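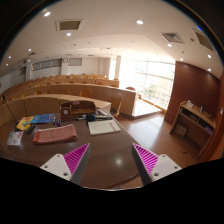 Page last changed: May

Hand-Held Gripper Recording for Towel Folding: Student Project Report
Morkwood Robotics Teaching Group, Plosbridge

3. Method

The project examined whether folding data recorded in ordinary rooms improves a policy trained only at the laboratory bench. All recordings were made with a hand-held two-finger gripper carrying its own camera. The wide lens keeps both fingertips, the desk and much of the room in view, including ceiling lights and windows.

Recordings were made at the Strachan laboratory and in the lecture hall, where the front desk was left with its usual books, pens and microphone. Strong daylight enters the hall from one side and reflects from the desktop. A red-and-white towel was used there. Each episode began with the fingers open and clear of the cloth.

A total of 1502 episodes was collected. Of these, 143 were removed after tracking was lost, in most cases when the operator turned toward the window. Training used 1000 episodes; the remainder were held back for checking.

4. Result

The policy trained on both locations placed the second fold more accurately than the bench-only policy. The first fold showed no clear difference. Grasping at the cloth edge remained unreliable under reflected light, and a matte desk cover should be tested before the work is repeated.

Contact: Project Office, Morkwood Robotics Teaching Group, Plosbridge | Copyright Morkwood | Back to top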